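Getting Candle Wax, Sticky Labels and Other Leftovers Off Your Tabletops

3 January 2022

Every year after the holidays I walk through the house and look at my tables, really look at them, and every year I wonder what on earth we were doing. There is wax on the sideboard, glue from a price sticker on the kitchen table, and a pale ring on the little side table by the couch where a mug sat through an entire movie. If your house looks anything like mine this week, put the kettle on (use a coaster!) and let's go through it.

Candle wax first. Let it get properly hard before you touch it. I hold a bag of ice cubes on the spot until the wax goes brittle, then slide an old plastic card under the edge and push gently, keeping the card as flat as I can. Most of it pops off in one satisfying piece. A faint smear usually stays behind, and for that I use a soft cloth wrung out in warm water with one drop of dish soap, then a dry cloth right after. Please don't scrape with a butter knife. I did that once on my grandmother's table in Isdale and I still see the scratch at every family dinner.

Sticker glue is a different animal. Cooking oil is the old trick and it still works beautifully – a teaspoon rubbed over the patch, left for 20 minutes, then rolled away with your fingertip. Wipe up with soapy water, and then wipe again, for the oil likes to hang around. On bare or waxed wood I skip the oil altogether and warm the glue with a hair dryer on the low setting, a few seconds at a time, lifting with the card as it softens.

White rings look terrible and are often the easiest of the lot. The cloudiness is usually moisture caught in the finish, so lay a clean cotton dish towel over the ring and pass a warm, dry iron across it for a few seconds. Lift, look, and do it again if you need to. Dark rings have gone deeper into the wood and won't budge this way, so save yourself the afternoon.

If you have a dull patch left over once everything is clean, a little paste wax evens it out. Mine is a tin from the hardware store on Galindo Street that must be older than the dog. Put on much less than you think you need, wait until it hazes, and buff along the grain with an old T-shirt. For rough spots on an oiled table I go over them with 1000 grit paper first, very lightly, and then oil again and leave it overnight.
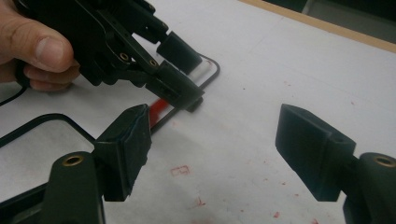
Munia wrote in to say that the iron trick took care of a ring on her dining table, but only on the third pass, and that she had better luck with a flannel pillowcase than with a dish towel, as her towels have a raised weave that left a pattern in the finish. I hadn't thought of that, and now I'm eyeing my own towels with suspicion. Smooth cloth it is!

One last thing, and it's a small one. Test whatever you're about to use on the underside of the table first, or inside a leg, and give it a day before you carry on. I also stick felt dots under anything heavy that lives on wood – lamps, the fruit bowl, the big blue vase – and check them in April when I do the windows, because they do slide around and collect grit.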